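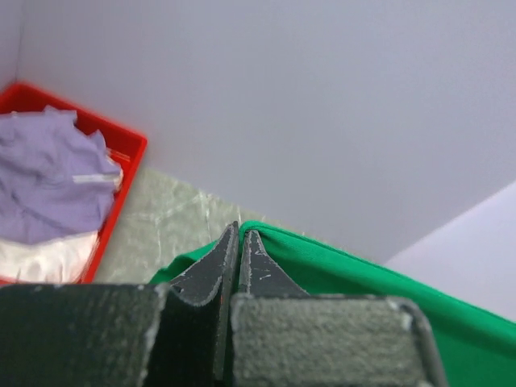

Abb. 7: Stoff zwischen den Greiferspitzen, Ansicht der Handgelenkkamera

5 Faltstation Indine — Greifer einstellen und ersten Faltvorgang starten

Dieses Kapitel gilt für die zweiarmige Ausführung mit Steuerung Bender ab Softwarestand 22. Die Montage der Arme an der Quertraverse (Kapitel 4) muss abgeschlossen sein.

VORSICHT
Quetschgefahr zwischen den Fingern. Vor Arbeiten an den Greifern die Arme in Parkstellung fahren und den Hauptschalter ausschalten.

5.1 Fingerspitzen prüfen

1. Beide Finger mit einem trockenen Tuch abwischen. Keine Lösungsmittel verwenden.
2. Innenkanten der Spitzen auf Grate prüfen. Kratzer und heller Abrieb auf den Außenflächen sind zulässig. Grate ziehen Fäden, die Spitzen sind dann zu ersetzen (Bestellnummer 1841, immer paarweise).
3. Hauptschalter einschalten und im Menü »Greifer« die Referenzfahrt auslösen.

5.2 Greifkraft einstellen

Die Greifkraft wird als Wert von 0 bis 255 eingegeben. Ab Werk steht sie auf dem Höchstwert, für dünne Strickware ist das zu viel.

4. Ein Probestück von Hand zwischen die geöffneten Spitzen halten und »Schließen (langsam)« wählen. Hand vor dem Schließen zurückziehen, den Stoff nur am unteren Ende halten.
5. Leicht am Stoff ziehen. Rutscht er durch, den Wert schrittweise erhöhen.
6. Wert für linken und rechten Arm getrennt speichern.

Hinweis: Nach 2000 Greifvorgängen meldet die Steuerung »Greifer prüfen«. Die Meldung lässt sich erst nach einer neuen Referenzfahrt quittieren.

5.3 Arbeitsfläche belegen

7. Behälter mit der ungefalteten Wäsche in die hintere linke Ecke der Tischplatte stellen. Er darf den Schwenkbereich des linken Arms nicht einengen.
8. Fertige Stapel rechts ablegen, nahe an der Seitenwand. Die Mitte bleibt dem Teil vorbehalten, das gerade gefaltet wird.
9. Kabelschlaufen an beiden Armen kontrollieren. Sie müssen der Bewegung frei folgen und dürfen nicht an der Traverse hängen bleiben.
10. »Start« drücken. T-Shirts werden mit dem Kragen nach hinten gefaltet, die Greifer arbeiten dabei von links und rechts an der Unterkante.

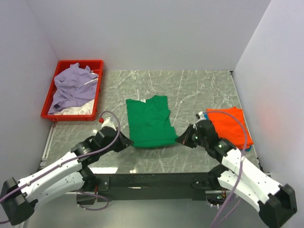
5.4 Störungen beim ersten Lauf

Arm hält über dem Stoff an: Handgelenkkamera verschmutzt oder Beleuchtung zu schwach. Linse reinigen, danach »Fortsetzen«.

Zwei Teile werden zugleich gegriffen: Wäsche im Behälter auflockern — nicht über den Rand hinaus nachfüllen. Bleibt der Fehler bestehen, die Greifkraft nach 5.2 neu einstellen.

Ersatzteile und Kalibrierplatten liefert Wusen. Eine Liste steht in Anhang B.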